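Cucumber

The cucumber is the long green fruit of a creeping vine in the gourd family, grown nearly everywhere that people keep gardens and eaten, for the most part, before it is ripe. Its botanical name is Cucumis sativus, and its close relatives include the melons, the squashes and the pumpkins. In the kitchen it is treated as a vegetable, and few cooks would think of calling it anything else, though a botanist will point to the seeds and class it as a fruit (a kind of berry, in fact, with a firm rind, for which the old word is pepo). The same quarrel attaches to the tomato and the bell pepper, with which the cucumber so often shares a basket, a salad bowl and a shelf in the refrigerator.

This article deals mainly with the cucumber as a household food: its kinds, how it is chosen and kept, how it is cut, and the company it keeps on the table.

Origin and spread

The wild ancestor of the cucumber grew in the foothills of the Himalayas, and it was in India that the plant was first brought into the garden. It has been eaten there for thousands of years. From India it traveled both east and west, reaching China by one road and the Mediterranean by another, and by the Middle Ages it was known across a good part of Europe. Spanish ships carried it to the Americas. Along the way it was bred for very different purposes, and this is why a shopper today can find a cucumber as short as a thumb and another as long as a forearm, and be told, quite correctly, that they belong to the same species.

Kinds

Growers usually sort cucumbers by use. Slicing cucumbers are meant to be eaten fresh, and in North America they tend to be thick, straight and dark, with a fairly tough skin that stands up well to shipping. Pickling cucumbers are shorter and blunter, with thin, knobbly skin that lets the brine through. Seedless or nearly seedless kinds, often sold wrapped in plastic, set fruit without pollination and are commonly raised under glass. Beit Alpha types, sometimes called Persian cucumbers, are small, smooth and sweet, and hardly ever need peeling.

Many East Asian kinds are long and slim, with a bumpy or spiny skin and a crisp bite. The spines are small and brittle and generally come off with a good rub under the tap. Dae-han Seok, in his kitchen handbook The Green Drawer, gives a whole chapter to these long kinds and argues — with some heat — that the bumps are a cook's friend, because they hold salt against the skin and give the fingers something to grip. Other writers are less fond of them and peel the whole thing without a second thought. Either way does no harm, although a fair share of the color and a little of the fiber go out with the peel.

Then there are the heirlooms, grown more for pleasure than for market. The lemon cucumber is round and yellow and has surprised many a guest. The Armenian cucumber, pale and ribbed, turns out on inspection to be a melon, but it is eaten just as a cucumber would be and nobody at the supper table minds.

Choosing and keeping

A good cucumber is firm from one end to the other. Soft spots tend to show first at the tips, so it is worth pressing both of them gently before buying. Yellowing on a green variety is a sign of age, and an old cucumber will have large, hard seeds and a watery middle. Size is a poor guide, and a very fat slicing cucumber is often one that was left on the vine a few days too long while the gardener was away.

Cucumbers do not like great cold. Kept for long in the chilliest part of a refrigerator, they develop pitted skin and wet, glassy patches. The door or the front of an upper shelf suits them better. They are also sensitive to ethylene, the gas that ripening fruit gives off.

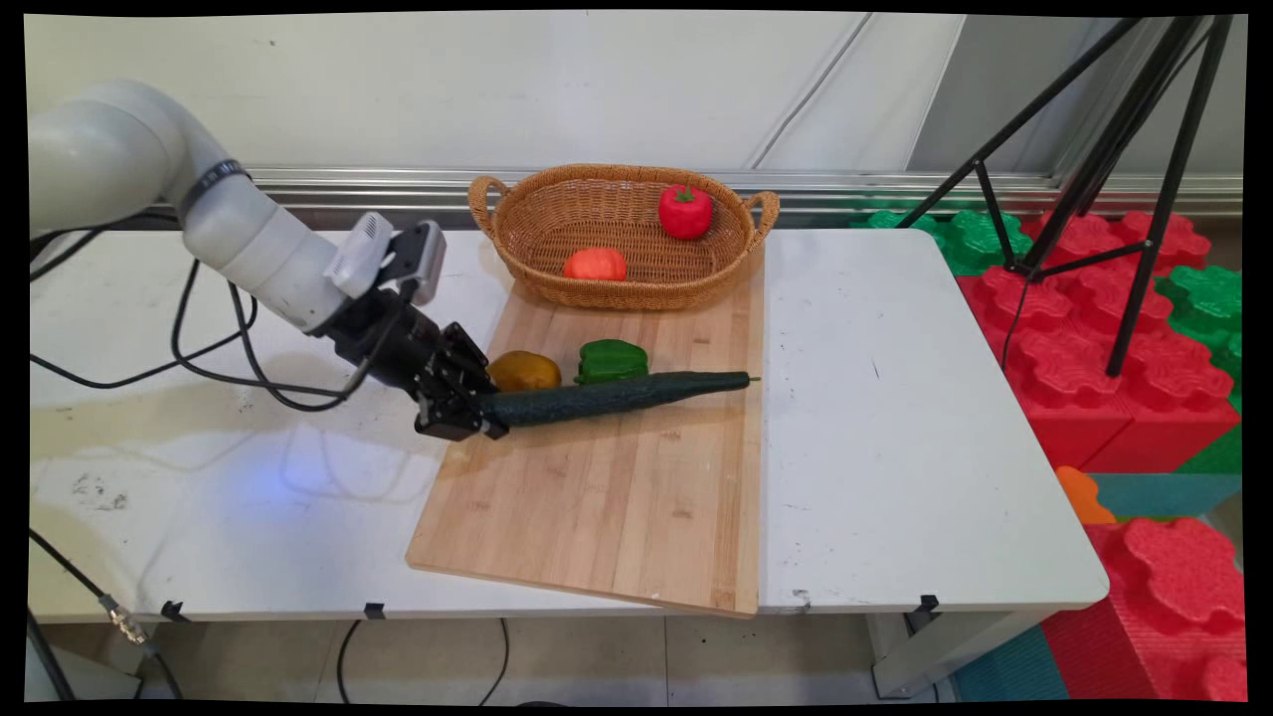

Tomatoes and mangoes both produce a good deal of ethylene as they ripen, and a cucumber stored beside them for several days will yellow and soften sooner than it should. Bell peppers are gentler neighbors. For an hour or two before dinner none of this matters, of course, and there is something very pleasant about having the whole lot out together in their different colors while one decides what to make of them.

Cutting and preparation

The usual order is to wash, dry, trim and then slice. A cucumber is easiest to manage on a board with a little room at either end, and a long one may be laid at a slant if the board is short. Wood and bamboo boards are both widely used. Bamboo is the harder of the two in most cases and takes up less water, while a softer wood is kinder to the knife. Whatever the board, it should sit steady, and a damp cloth underneath will generally see to that.

Common cuts include rounds, half-moons, spears and thin ribbons made with a peeler. Cutting on the bias gives long ovals, which look handsome on a platter and hold more dip. For a rougher texture the cucumber may be smashed with the flat of a heavy knife until it splits, then torn into pieces — a method well known from Chinese home cooking, and one that children are always glad to help with. The seeds can be scraped out with a teaspoon when the dish needs to stay dry.

Bitterness comes from compounds called cucurbitacins, which gather mostly near the stem end and just under the skin. Modern kinds have had nearly all of it bred out of them. Many families still cut off the stem end and rub it in circles against the cut face until a white foam appears, in the belief that this draws the bitterness away. Raed Matar, who collected sayings of this sort for his Notes from a Summer Kitchen, found the habit passed down from grandparents in almost every household he visited, and he cheerfully admitted to doing it himself.

Salting is a sturdier trick. Slices tossed with salt and left in a colander for half an hour give up a good deal of water, and they stay crunchy afterward in a dressing of yogurt, vinegar or sesame oil.

In the table's company

Raw cucumber is mild enough to sit beside nearly anything. With tomato, pepper and onion it makes the chopped salads of the eastern Mediterranean, and blended with much the same things it goes into the cold soup gazpacho. With yogurt it becomes raita in India, tzatziki in Greece and cacik in Turkey. Korean cooks stuff small cucumbers with seasoned chives to make oi sobagi, a summer kimchi that is best eaten young. Paired with ripe mango, lime and chili, cucumber makes a bright, juicy salad for hot weather, and a handful of diced green bell pepper gives it a welcome sharp edge.

Pickling deserves an article of its own. Briefly, cucumbers may be fermented in salt water, which gives a cloudy brine and a deep sour flavor, or packed in hot vinegar, which is quicker and keeps the taste cleaner.

Food value

A cucumber is mostly water, more than nine parts in ten, and it is low in calories. It supplies modest amounts of vitamin K and potassium, the former chiefly in the skin.

See also: Bell pepper; Cutting board; Gourd family; Mango; Pickling; Tomato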